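How to stand for your parish council without losing the will to live

Every few years Ulness Parish Council finds itself with more chairs than people, and every few years someone in the queue at the bakery says they might have a go. If that someone is you, what follows is the order I'd do things in. I have stood twice and got in once. Other parishes will differ in the details, so check with your own clerk.

1. Find out whether there is a vacancy

Look at the noticeboard. I mean the physical one, with the glass that doesn't open properly. The website will tell you about the Christmas lights of some earlier reign. If the noticeboard is no help, ring the clerk before 5 in the afternoon and ask which seats are up in May and in which ward. Ulness has two wards, divided by a stream that moves.
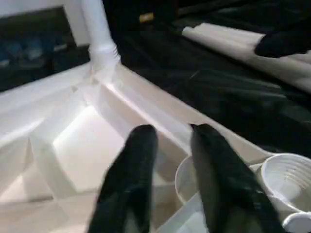

2. Check you're allowed

You need to be old enough, eligible by citizenship, and connected to the parish by living, working or owning something in it or close by. The nomination pack sets out the exact rules, along with the things that rule you out. Read that page twice. Manouchehr Naseri got as far as ordering leaflets before noticing that his paid job with the council, unlocking the pavilion, put an end to the whole adventure.

3. Get the nomination papers right

You'll need a proposer and a seconder, both on the electoral register for the right patch. Friends are ideal, provided they can sign their names the way the register has them. Copy their elector numbers from the register itself — don't let anyone recite theirs from memory, however confident they sound.

Fill in everything in block capitals. Where it asks for a description, you may leave it blank or put "Independent". You may not put "Fed up".

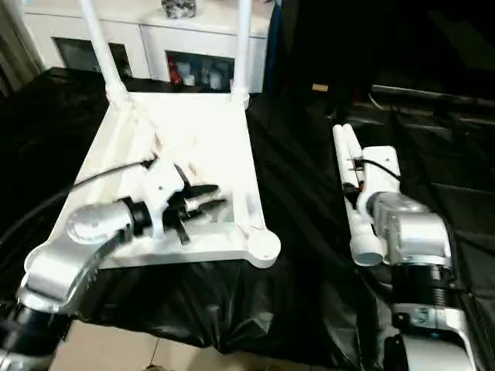 Robotic arm with its gripper at the rim of a white object.

4. Hand them in yourself

Papers go to the returning officer at the district offices in Drakura Road, by hand, before the deadline. Book an appointment for an informal check a few days early. Mine took 15 minutes and found two mistakes, one of them in my own address.

Ask for a receipt. Put it somewhere you'd look.

5. Write one leaflet

One side of A5 is plenty. Say who you are, where you live and what you'd like done about the bus shelter. Do not promise to lower anything the parish council doesn't set, however popular it would be. And include the imprint, the small line giving the name and address of the printer and promoter, as leaving it off can get you into real trouble.

Wing-sze Huang beat me the first time with a leaflet containing four sentences and a map of the potholes. I'd written eleven paragraphs, with a quotation. 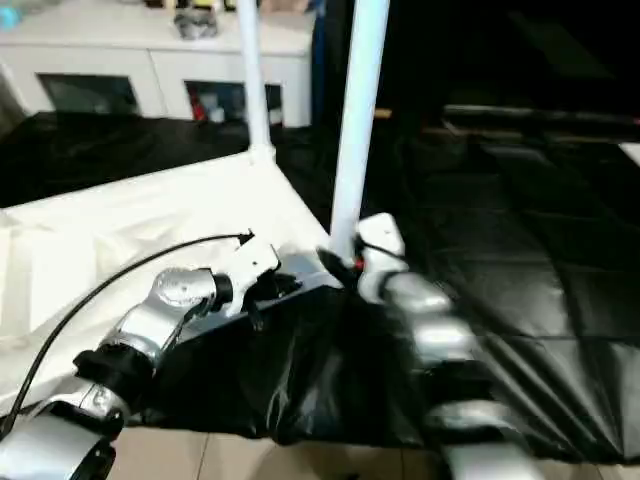 Deliver it on foot, and keep your fingers out of letterboxes. A wooden spoon does the pushing very nicely, and a dog can have the spoon.

6. Turn up to the count

If there are fewer candidates than seats you're in without a vote, and can stay at home feeling slightly cheated. Otherwise, go. Take a sandwich and a cardigan. Parish results come last, after everyone with a rosette has left.

7. Keep your spending records

Win or lose, you must send in a return of your expenses with the receipts, even if the total is nil. The form is dull and so is the reminder letter. If you won, you also have to sign the declaration of acceptance of office, normally at or before the first meeting, where the opening item will be the bus shelter.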